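Storing blocks: open bin or lidded tub?
turkia_mom, 7:40 pm

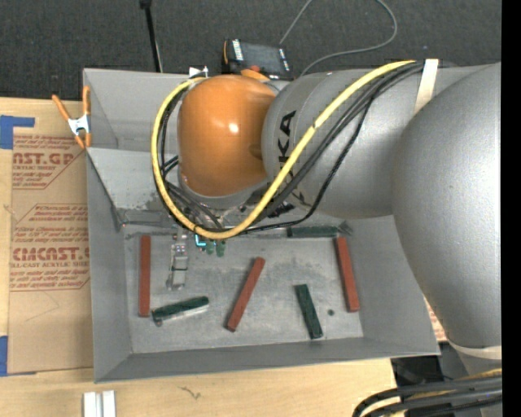 I'm finally sorting out our block corner and I'm so happy with how it's going! We have nearly 300 pieces, and I'm moving the big ones out of the lidded tubs and into open bins. A gray one with tall sloping walls suits me best, even with the floor all scratched and stained like that, and long red blocks and dark green ones show up so well against it. Who else has gone open?

sisurix
Yes!! We switched in February and the kids dig in way more (cleanup is faster too). Scratches don't bother me one bit.

blockhead121
Going to disagree. Open bins collect dust and crumbs like crazy. I keep lids on all of mine and wipe them down every 30 days.

turkia_mom
Fair, but my kids never open a lid. Ever. What do you do about marks on the bottom?

blockhead121
Baking soda and a soft brush. Gets the smudges, won't touch real scratches.

zidby
Love sloped sides, you can scoop with both hands! Only gripe is they waste shelf space. Ours needed a deeper shelf.

sisurix
Ours just lives on the table, no shelf at all.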